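Folding a Quilted Jacket for Storage
June, by the Grasine editors

Section 4 of the Mimier closet guide. Lay the jacket flat on a bed before you start.
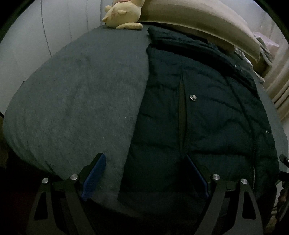 1. Empty all pockets.
2. Close the zipper, then the snaps.
3. Fold each sleeve across the body.
4. Fold in the sides until the bundle is 18 inches wide.
5. Roll from the hem up to the collar, pressing the air out slowly.

Note: Dark fabric picks up lint. Brush the sheet first.

CAUTION: Do not store a damp jacket.

Comments (2)

pacheco18: Do you fold the hood in before step 5?

skovisbridge_mom: I do. Rolls a lot tighter.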